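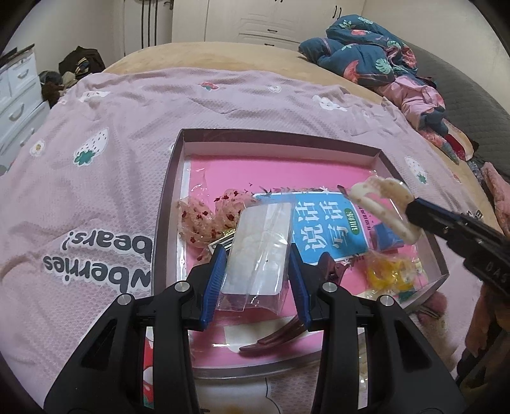
4.3 Small things and where they are kept

The first two parts of this section dealt with clothes and kitchen goods, which most people in the Trelham study could place without much thought. Small personal things were harder. By these we mean objects that fit in one hand, cost little, and are used often enough to be missed when they cannot be found: clips, keys, spare buttons, phone cables, lip balm, receipts, batteries and coins. In the household survey 87 people answered the questions on this kind of object. We then visited 13 of them at home for a longer talk, and asked each to show us the places where such things were kept.

Almost everyone had at least one place that held small things of no single kind. People called it the tray, the bowl, the bits box, the dish or, in several homes, just "there". We use the term holding place, following Bautista's earlier work on hallway furniture, although few of the holding places we saw were in a hallway. Bedrooms were more common, and in shared houses they were nearly the only choice, as anything left in a common room was liable to be moved by someone else.

A holding place differs from a drawer in that it is open and shallow. Depth mattered more to people than size. One woman had given up a deep biscuit tin after finding that she bought new hair ties while the old ones sat at the bottom. A man in his sixties kept his things on a dinner plate for the same reason, and had turned down a lidded box his daughter bought him. Both said they wanted to see what they had without lifting anything out. This is in line with the diary results in Section 3, where lost objects were most often found underneath other objects in the place where they belonged.

We asked people how things came to be in the holding place. The answers fell under two headings. Some objects were put there on purpose, at a fixed time of day, usually on coming home or before bed. Others were put there because no other place had been settled for them. The second group grew more quickly and was cleared less often. It included packaging kept in case an item had to go back to the shop, small cards with a number or address on them, and parts that had come off something else. Few people could say how long these had been there. When pressed, they tended to date them by an event, such as a house move or a birthday.

Hair accessories deserve a separate note, as they came up in more interviews than any other object apart from keys. They are cheap, they are sold several to a card, and they are taken off in many different rooms. Cabanatuan coded 260 separate mentions of small objects in the interview transcripts, and hair ties and clips were spread through all of them. People who wore their hair up for work spoke of having a clip in the car, one in a coat pocket and one by the sink, and of gathering them all back to the bedroom from time to time.
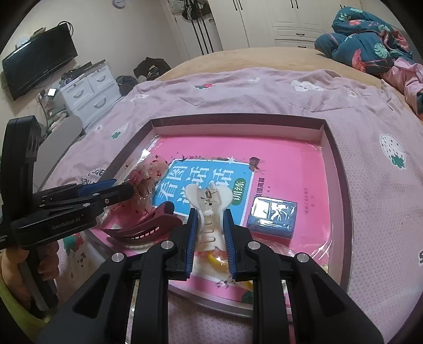 The way an object is made also affects how long it is kept. Things that fail all at once are thrown away quickly, while things that fail bit by bit tend to stay in the holding place after they have stopped being used. Elastic hair ties are an example of the first kind. They snap and go in the bin. Claw clips are closer to the second. On a clip like the white one in Figure 4, the grip depends on the small coil spring between the two handles, and people told us that a spring of this sort weakens slowly. A weak clip will still hold thin hair, or half of it, and so it is kept for days when that will do. A missing tooth was treated in much the same way. Two people had glued a tooth back on, and one said she had never worn the clip again but liked having mended it.

Books and paper took up more of the holding places than we had expected from the survey. In homes with school-age children, thin workbooks and exercise booklets ended up with the small things if they were in use that week, and went back to a shelf or bag afterwards. Parents did not see this as untidy. Several said that a booklet left on the shelf was a booklet that did not get done. Rojanasak found a similar habit with library books in the Lonik flats, where the books lay beside keys and glasses until they were due back.

Clearing was rare and mostly followed from something else. People cleared a holding place when they could not find an object, when visitors were coming, or when they changed the bedding and needed somewhere to put the tray down. Only a few had a set time for it. Most did the job by taking everything out, and many used the bed as a flat surface for the purpose, then put back most of what they had taken out. In the follow-up calls we asked what had been thrown away at the last clearing. Paper and empty packaging made up most of the answers. Clips, buttons and keys were seldom thrown away, even when people no longer knew what the key opened.

There are limits to what can be drawn from this. The people we visited had all agreed to let us into their bedrooms, and they may keep them in better order than those who said no. We also spoke to one person in each home, and in shared rooms the other person might well have given a different account. Gatchalian raised this point when the coding was checked, and the joint interviews described in Section 5 were added as a result. They cover fewer homes, but they let us compare what two people said about the same tray.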